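Friday, December 22, 2023
Bench book, soft goods, packing trials. Lunch bag (Kosard sample, the navy one)

Last entry before the break so getting it all down quick. Half of this is for Chelsea who has the bag from January, half is for me because I will not remember any of it.

Where we'd got to: second sample of the Kosard came in from Lokton, same pattern as the first but longer strap and the zip brought down the front face. First sample had the zip across the top only and the complaint from everyone was you had to post things in like letters. So the question for today was whether the new opening is worth what it does to the front panel. And what order does a normal lunch want to go in.

Lunch used: glass box with the pale green lid, cucumber, lemon. Same set as last time so the notes can be compared. Ksawery wanted a flask in as well, I said no, flask is its own page.

Bag stood up on the white table, unzipped, strap left to fall wherever. Did not pose the strap. Last time we kept tucking it out of the way without writing it down and that's cheating.

Order A: lemon, cucumber, box.
Lemon goes in first and goes straight to a corner. Which corner is pot luck. Cucumber then lies along the bottom on the long side, fine. Box last, sits on top of both and rocks. Lid is level for a moment and then isn't. Closes, but the zip rides over the box corner on the way round and I had to push it down with a thumb. Would not trust soup in that.

Order B: box, cucumber, lemon.
Box flat on the base, cucumber stood up beside it, lemon dropped in the gap on top. Much better. Box doesn't move. Zip closed first go. Cucumber end does poke at the lining near the top, see below under lining.

Order C: cucumber, box, lemon.
Thought this would be the silly one and it was ok. Cucumber down the back wall, box slid in front of it and pins it. Lemon on the lid. Only trouble is getting the cucumber out again without taking the box out, so it's a packing order that's good for travelling and bad for eating.

Repeated A with the lemon stood on end in case that stopped it rolling. Didn't. It's narrower at the top and fuller lower down so it will stand for a bit if you're careful, then the cucumber nudges it and off it goes.

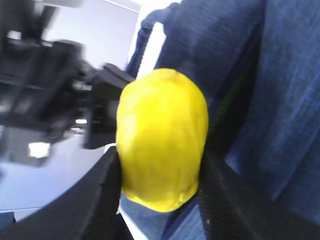

Lemon, nub end up. Blue cloth behind.

Small round things are the actual problem with this bag. Not the bag's fault really, any bag with a flat base and nothing in it does the same, but people carry a piece of fruit more than they carry anything else and it ends up under the box. Options as I see them, no order:

- a shallow sleeve on the short side, mesh, no closure
- elastic across one corner (cheap, Lokton already do it on the tool roll)
- leave it and put the packing order on the swing tag

I favour the corner elastic. Chelsea will say swing tag because it costs nothing. Chelsea, nobody reads the swing tag.

Opening. The zip down the front is good. With it fully down the front panel softens and you can get a box in at an angle instead of having to hold it dead level over the top. That's the whole gain and it's a real one. Against: the pull now hangs low, near the bottom of the front panel when it's open, and you have to go looking for it. Ring on the pull is a help, a finger goes through. Ksawery caught his sleeve on it twice. Note also that with the zip down the bag wants a hand on the back edge or it walks backwards when you push something in. Base is flat and it stands on its own perfectly well, so standing isn't the trouble, it's pushing.

Would a stiffer base board fix that? Don't know. There's an offcut of the grey board in the drawer under the cutting mat, 2 mm, could try it loose in the bottom before we ask for anything to be sewn. Remind me to mark up which way round it went.

Strap. Too long for this. Carried on the shoulder it's lovely, on the table it's a nuisance. Falls to the right nearly every time and then it's lying where you want to put the food down. We lost a good bit of the afternoon moving a strap. Either shorten by 30 mm or add a keeper on the back panel so it can be tucked. Shortening is simpler but Tradolura asked for crossbody and they'll notice. Will ask in the new year. A keeper is one more bartack and one more thing to go wrong.

How we lay the table, for whoever does it next so it's the same:
Bag to the left, front face turned a little toward you. Cucumber next to it, pointing front to back, not across (across it rolls into the bag and you're chasing it). Lemon somewhere it won't get knocked. Box last to be brought over. Nothing else on the table, no mugs, somebody's mug was on it this morning and there's a ring I had to scrub off. 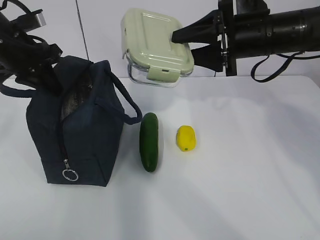 Then the box itself. I keep going on about the bag but the box decides the whole thing. It's glass so it wants to be low, and the lid wants to be up, and those two facts give you order B more or less by themselves. With the box in first the bag sits down properly and stays put and everything after that is easy. Box in last and you're lowering the heaviest thing in the lunch onto the softest. I'd put this in the packing note in one line: heavy and flat first.

The box we use is down in the kit list as 400 ml. The next size up does not go in flat, tried it before lunch, goes in on its side and that's no use to anyone with a sauce. So if Tradolura want to sell the bag with a box in it then it's this size or we grow the base. I would not grow the base. It's a nice shape as it is and it fits the shelf in the staff fridge, which I checked because I was putting my own sandwich in there anyway.

Lining. Darker inside, textured, and against a dark navy outer you can't see what's in the bottom. Ksawery held his phone torch over it to find the lemon. Not a joke, that's a proper finding, write it up. Ask Lokton for the pale grey lining on sample three. They'll say minimum order is 200 metres and I'll say put it on the tool roll as well. Grey shows marks, yes, but marks are a reason to wipe it and at least you can see your fork.

Also about the lining, when the cucumber stands on end in order B the tip rubs on the seam where the zip tape meets the lining. Couldn't find any wear but it's only had a day of it. Look again after the soak test, there's a loose thread end there already, left side as you face the zip, was there out of the packet. Didn't trim it. Please don't trim it, I want to see if it grows.

Unpacking. Did this badly, ran out of time. What we have:
B comes out lemon, cucumber, box, no fuss.
C comes out lemon, box, cucumber, and the box has to be set down somewhere before you can get at the other thing. On a park bench that's your knee.
A, everything out to get the lemon. Every time.

Chelsea's list from the first sample said "one handed?" with a question mark. Tried it. Getting the box out one handed is possible if the zip is all the way down and someone or something is steadying the back edge. Alone, no, the bag comes with it. Zip up one handed, no. Zip down one handed, yes with the ring, no without. So the ring stays whatever anybody says about the cost of it.

Smell test not done. Condensation not done. Drop test not done and not being done with the glass box either, I'm not sweeping that up three days before Christmas.

Things I changed my mind on today:
The front zip. Came in against it, thought it would leak cold at the bottom corner. May still. But the loading is so much nicer that I'd rather fix the corner than lose the opening.
The colour. Thought navy was dull. On the white table it looks well, and the silver pull shows up against it.

Still don't like the seam allowance at the base, front left, it's bulky and you can feel it through the fabric. Ask for it graded.

For January:
- loose base board, see above, drawer under the mat
- grey lining, phone Lokton
- strap, 30 mm or keeper, Tradolura to say
- corner elastic mock up, I have elastic, just needs pinning in
- order B again with the base board in, and again with the bag already holding an ice pack, which will eat up all the room we've got, I suspect
- flask (Ksawery's page, he can write it)
- unpacking done properly with someone who hasn't seen the bag before. Not us. We all know where the lemon is by now

Kit put away: lemon and cucumber in the tray on the second shelf, box washed and left with its lid off to dry, lid is next to it not on it. Bag hung on the hook by its strap, unzipped so it airs. If the strap has stretched by the time we're back that's a result too, measure it before you take it down. Length today is pencilled inside the back cover of this book as I hadn't got the form.

Table wiped. Blinds down. Ksawery has the key and is in on the 2nd, Chelsea the day after. Heating's on the timer but the timer is wrong, wear a jumper.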